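Moving the kitchen table

Monday, September 23, 2024

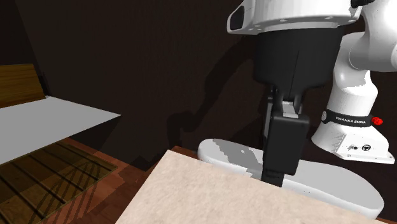 A low wooden table and a box.

I moved the kitchen table on Saturday. It had stood against the back wall since I rented this place, and I ate most of my meals looking at paint. Now it sits under the window with the short end against the sill.

The reason it took so long is the lamp. The ceiling hook in this kitchen is over the old spot, and the cord was cut to length by whoever lived in the flat before me. If the table moves and the lamp doesn't, you get a bright patch of bare floor and you chop onions in your own shadow. I put up with that for one evening last winter and pushed the table back the same night.

This time I bought the cord first. The hardware shop in Tatness sells it by the meter from a rack near the paint, and I got 4 meters of the plain white kind plus two screw hooks. I used a good deal less than that. The rest is in the drawer with the batteries.

Getting the hook into the ceiling was the slow part. The plaster is soft and the first hole crumbled, so there is a filled spot next to the new hook that I still have to paint. I turned off the power at the panel, took the old cord out of the lamp, put the new one in, and hung the shade so the bottom edge is 70 centimeters above the tabletop. I started higher and kept lowering it. Any lower and you can't see the person across from you.

The table itself came from the secondhand warehouse in Zistberg, years ago. It is pine, with a drawer at one end that sticks when the weather is damp. One leg was always short. On the old spot I kept a folded piece of card under it, and when I moved it I found that the floor by the window slopes the other way, so the card is now under a different leg.

I also gave the top a going-over while it was clear. I sanded it lightly along the grain and rubbed in oil with an old T-shirt, left it, and wiped off what hadn't soaked in. The first coat disappeared almost at once. I did a second on Sunday morning and ate breakfast standing at the counter. The ring from the hot pan is fainter but it hasn't gone, and the dark patch near the drawer looks the same as ever.

What I didn't think about was the radiator. It runs under the window, and the end of the table now hangs over the top of it. In September that makes no difference. By November the heating will be on most of the day and I expect the wood will dry out and the drawer will stop sticking, or the top will open up along one of the joints. I can pull the table out a hand's width if it looks bad, but then the fridge door catches the back of a chair.

I have been here five years and I don't know why I assumed the furniture had to stay where the last people had it. The bookcase is also where theirs was – you could see the marks on the floor when I moved in, and I put mine on top of them.

The view isn't much. There is the yard, the bike shed, and a strip of the road toward Vass with the bus stop on it. I can see the bus come over the hill from my chair, and if I leave the kitchen then I can catch it without running. I did that this morning and left my coffee on the table.

Next is the shelf above the counter, which has been loose since spring. I ordered longer brackets from Wivedora and they are supposed to come this week. If the wall there is as soft as the ceiling I'll need different plugs as well, so I'm leaving the jars on the floor for now.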